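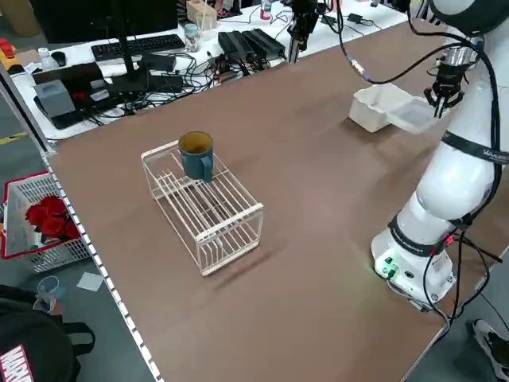 By Krajewska | Opinion | Kitchen & Storage

The case for the small wire rack and the hinged box

Most kitchens hold more drying and storage equipment than their counters can carry. My position is that a two-person household needs one small wire dish rack and a short stack of lidded plastic containers, and that both should be judged by how they drain and how they clean.

A dish rack has one task, to keep wet surfaces apart so that air reaches them. Thin wire does this well. Contact points are small, water falls straight through, and there is little flat area for scale to build on. Molded plastic racks are quieter and kinder to glass rims, but their channels hold water and need a brush.

The usual objection is capacity. I have used a narrow wire rack for 17 months and find the limit useful. When it is full, the dishes get put away. A large rack becomes a second cupboard, and the mug at the back may stay there until Wednesday.

Placement is a matter of clearance. Leave a hand's width on each side, and keep dry storage off the drip side. A tray under the rack is optional on a sealed counter and necessary on bare wood.
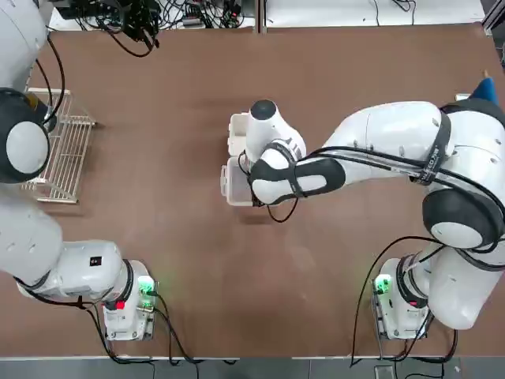 Containers: flaps, slots and the cost of a seal

Clip-lock boxes with flaps on the sides are sold as the premium choice. The principle is sound. A slotted flap folds over a raised edge, and pressure is spread along the side. My complaint concerns the thin line of plastic that does the bending. It is the first part to fail, and on most boxes it cannot be replaced.

I accept that trade for soup and anything carried in a bag. For dry goods I do not. A plain press-on lid is enough for rice, and it washes faster because there are no slots to trap starch.

Size matters more than the closure. A 420 ml box holds one lunch portion of leftovers and cools quickly in the refrigerator. Bigger boxes invite mixed contents and slow cooling, and they are seldom filled.

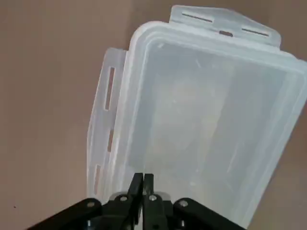 An open, empty container with slotted side flaps.

Wash the flaps unfolded, with a soft brush through each slot, and dry the box with its mouth down on the rack. Store lids separately. A box closed while damp will smell by the next use, whatever it cost.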